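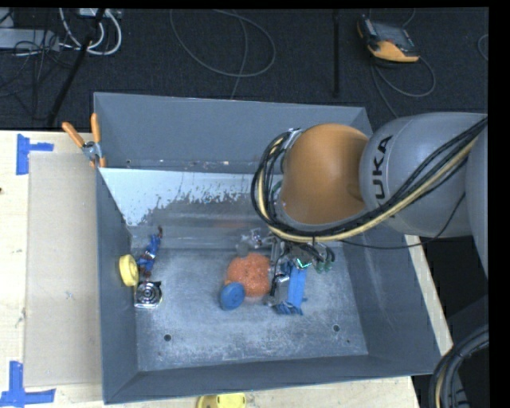

**COMMUNITY** | January 18, 2018

## Toy sorting day brings out the odd items at Plandau

The toy library at Plandau has started going through the donations it has taken in since October, and the first bins are nearly done. Staff expect the sorted toys to be on the shelves before the end of the month.

The library lends toys, balls and simple games to families in Grultlow and the streets behind the bus depot. Borrowing is free for children up to age 11. Members can take home three items at a time and keep them for two weeks.

Shaimaa Benkirane, who runs the lending desk, said the donations came in faster than the library could handle them. By the end of the fall there were 70 bags in the back hall, most of them tied shut with no note of what was inside.

"People clear out a bedroom and it all goes in together," Benkirane said. "You get a good ball, a figure, half a puzzle and a sock."

Sorting is done a few things at a time. A small group of items goes into a large gray bin on the table, where they can be looked at without rolling onto the floor. One group had an orange ball with a bumpy surface, a round blue disc and a slim blue toy-like figure with dark red and silver details, along with a few smaller pieces.

Balls are the easiest to place, according to Styliani Sarantis, who wrote the sorting rules the library now uses. They are wiped down, squeezed to check for splits and put in the outdoor section. Bumpy and textured balls go on a separate shelf – parents of toddlers ask for them by name, and the library never has enough.

Figures take longer. Each one is checked for sharp points, loose arms and paint that comes off on a damp cloth. If it passes, it goes into a set with others of the same size. Single figures used to be given away at the door, but Sarantis said children kept asking to borrow them, so they now have their own drawer.

Anything with strips, fringe or ribbon is pulled by hand and kept out of the under-three section. The same goes for small shiny or see-through parts, which are easy to miss at the bottom of a bag. Pieces with no clear use are held for one month in case the rest of the toy turns up in another donation.

Last year the library added 200 toys to its catalog. Benkirane said she would like to pass that number this year but does not want the shelves filled with things that come back broken.

Plilluler, the repair group that meets in the same building, has agreed to take items that need glue, thread or a new screw. Abdelilah Badawi, who leads the group, said most repairs are short jobs. Wheels and battery covers make up the bulk of the work. He asked donors to tape loose parts to the toy they belong to before dropping it off.

"If the cover is in the bag, we will find it," Badawi said. "If it is in your kitchen drawer, we can't do much."

The cleaned toys will be tagged with a number and a color. Green tags are for any age, yellow for three and up, and red for school-age children. The old paper tags are being replaced after members said they came off in the bath. Samir, the print shop on the corner, is making the new plastic ones at cost.

The library is not taking soft toys at the moment. There is no space to dry them after washing, and two shelves of stuffed animals are still waiting for tags. Board games are welcome if the box closes and the rules are inside. Books should go to the reading room upstairs, where Doaa El Khatib handles book donations.

Drop-off is at the side entrance, and bags should be light enough for one person to lift. Donors are asked to write a few words on the outside, such as "balls" or "figures, small parts," and to leave out anything that has been recalled.

Families who want to join can sign up at the lending desk with proof of address. The yearly deposit is $13 per household and is returned when a membership ends – less the cost of any lost toys.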